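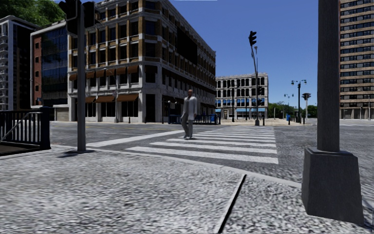
Lamptey puts its pretend city up for rent

Delivery robots have been practising on the pavements of Plonstead for a while now, with mixed results for the pavements. From May 2019 their makers can have them practise somewhere with no council, no bins day and no letters page. Lamptey, the Plonstead software firm, has opened its simulated city, Itiseo, to paying customers.

Itiseo is a stretch of made-up downtown with junctions, kerbs, signals and people on foot. A customer loads in a model of its robot, tells the software which sensors are fitted and where, and sends the thing out to find its way across the road. If it fails, it can be sent out again a second later with the sun lower, the signals slower or the pedestrian in more of a hurry. The pedestrian does not get a say.

The basic licence costs £600 a month and covers one robot design and up to 1,000 crossings a day. Beyond that, customers move on to the full plan, where the price is "by conversation", a phrase that has never yet meant cheap. Both plans come with a library of 922 ready-made situations, from the plain (man crosses road) to the sort of thing that keeps insurers in business (man crosses road, stops, goes back for something, changes his mind).

Ruoxi Cui, who runs the product, said most of the work had gone into walking. "Cars are easy. They stay in lanes and they have four corners. People drift. They look at the lights and then go anyway. Our first lot walked like they were being wheeled, and every robot we tested learned to expect that."

The walkers can now be set to hesitate, speed up or stop dead. They cannot yet carry shopping, push a pram or hold hands, and there are no dogs. Cui said dogs were planned for August. Asked about pigeons, she said she would rather not commit.

Gemness, which makes a six-wheeled parcel carrier and was given early use of the system, says it found a fault within the first morning. Its machine treated the stripes of a zebra crossing as a row of separate obstacles and took them one at a time, with a pause between each. The firm had seen the same behaviour on a real street and put it down to good manners.

We had an hour with Itiseo at Lamptey's office and came away fairly impressed. Setting up a crossing takes a few minutes, the controls are sensibly laid out, and replays can be watched from the robot's height or from the pavement. The weather menu is thin, with rain described as "in progress". The manual is good on sensors and silent on how to cancel. Our own attempt, using the stock robot and the simplest situation in the library, ended halfway over with the machine facing the wrong way and the walker long gone.

Whether £600 a month is fair depends on what else you would do with the money. Hiring a car park and asking your colleagues to wander about in front of a prototype costs less, though colleagues do tend to notice after the third go.

A two-week trial is open to firms and colleges on request. Itiseo needs a decent graphics card, and Lamptey will check yours before it takes your card of the other kind.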